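From: Ketsara Intarasuk
To: hekia-users list
Subject: Re: [hekia-users] Jaw drops part partway through lift

Decha Rattanakul wrote:

> We are seeing dropped parts on the Hekia hand-held unit, serial
> 3707. It closes fine, picks up, then the part slides out before
> it reaches the tray. Does anyone else get this? I have already
> swapped the spring and it made no difference. Is it the
> firmware from May?

Decha,

We had the same fault at Plikurthorpe and I don't think it is firmware. We rolled ours back and the drops carried on. Over one shift we logged 46 picks and lost 2, both with the smooth Hustamero caps. Nothing with a rough surface was dropped.

One of the two landed on an operator's foot. No injury, but it went in the book as a safety matter and we stopped using the unit until we had looked it over.
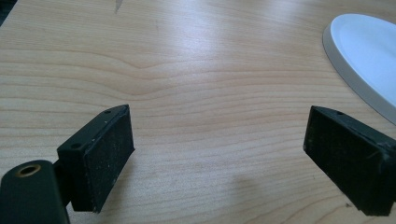 Pads are where I would start. Ours had never been on any cleaning schedule, and the service sheet from Kamolrat only covers the pivots and the screws. Open the fingers all the way and look at the inward faces under a decent light. The pale flecks on the left pad are dust and debris, thickest toward the lower half, and the lower corner of that pad is worn and frayed. I would not trust a pad in that state with a smooth part, even if the jaw closes square.

What we did: brushed both pads dry, wiped them with a damp lint-free cloth, left them 40 minutes, then repeated the cap test. No drops so far. I have still ordered a new pair, as cleaning won't fix a frayed corner.

Don't use solvent. We tried it on a scrap pad and the surface went slick.

Can you tell me which parts yours is dropping, and whether they slide out to one side? If they go left every time, I'd like to compare notes before I write to Kamolrat about the service sheet.

Ketsara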